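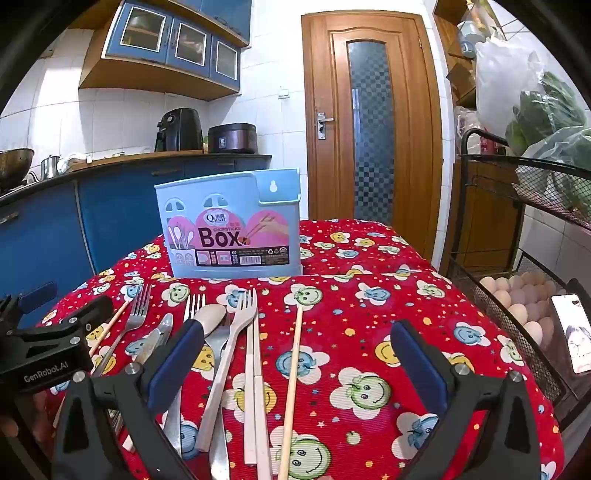 How to Set Up a Chopsticks Box So It Stays Set Up
by Reet Vaher

You will need: one chopsticks box, whatever cutlery you own, a table, a dish towel, and ten minutes in which no one wants soup.

Our kitchen drawer had reached the stage where it opened only for people it liked. I bought a light blue box with a hanging hole at the top, the kind meant for chopsticks and apparently for spoons and forks too, judging by the label. It has two little arched windows in the front, so your forks can look out.

1. Empty the drawer onto the table. All of it, including the takeout soy sauce from January. A patterned tablecloth is fine, though mine has smiling fruit on it and I did feel watched.

2. Peel the label. Start at a corner and go slowly. If it leaves glue behind, rub in a little cooking oil, wait, and wash with dish soap. Wash the box even if the label comes off clean.

3. Lay the cutlery out lengthwise, side by side. A heap hides things. In a row you can see at once that you have a chopstick with no partner, and you can go and look for the other one – ours tend to be in the plant pots.

4. Decide what lives in the box. Daily things only: chopsticks, forks, spoons. Sharp knives go elsewhere. Long-handled pieces can go in if the box doesn't tip, so try it on the counter before you trust it.

5. Dry everything. Wooden chopsticks especially. Roll them in the towel and leave them out overnight if you can stand the sight of them.

6. Load it. Chopsticks at the back, forks in the middle, spoons in front. Handles down for spoons and forks if you like air around the business end, handles up if guests will be reaching in.

7. Hang it or stand it. I used a Tikkanen hook on the tile by the sink. Wipe the tile first, press, and leave it alone for a day before hanging anything from it. I left mine for 20 minutes and got to do steps 5 and 6 again.

Empty the box and rinse it once a week. Crumbs get in, and I have stopped asking how.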